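March was mostly spent on the planner, so this post is about why the arm kept stopping when it handled a trash bag.

The old setup treated everything near the gripper as a solid. That's fine for a bottle or a chair leg. A thin plastic bag moves when you touch it, and light goes through it, so the depth data has holes in some places and carpet where the bag should be. Our collision checker took those points as real and refused to move. Minoru Kubo looked through the logs and found the same abort code over and over: start state in collision.

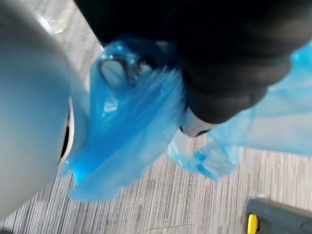
The first fix was a mask. Tamura, our segmentation node, now labels thin film as its own class, and Planusero drops those points from the collision map before it plans. I had argued for shrinking the padding around the gripper instead. Reet Lepik tried that on a branch and it let the fingers get too close to the furniture, so we threw it out.

The second fix took longer. The wrist camera and the head camera publish on separate clocks, and the map was merging points that didn't belong to the same moment. With rigid objects you don't notice much. With a bag that swings, you get two bags. We now keep 2000 messages in the buffer and only merge pairs that are within 80 milliseconds of each other. Everything else gets dropped and written to the log.

I also moved the grasp check out of the planner and into the controller, where it should have been from the start. The planner only needs to know if a grasp is held — it doesn't need the finger currents. That removed 2 config files and a race condition Isamu Hosoda had been complaining about.
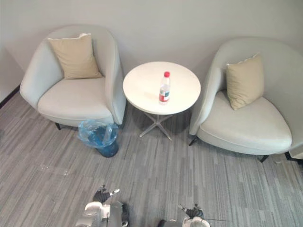 Why not model the bag as a soft object and plan with that?

We tried a small cloth model last year and it was too slow to run inside the planning loop. The plan only needs a safe path for the arm, and the controller can deal with the bag moving around.

Still open: the film class sometimes picks up glare on smooth white surfaces, and then part of a table goes missing from the map. For now a surface has to be labeled film in several views before its points are dropped. Emiko Kikuchi is relabeling the worst cases, and I'll retrain when she's done.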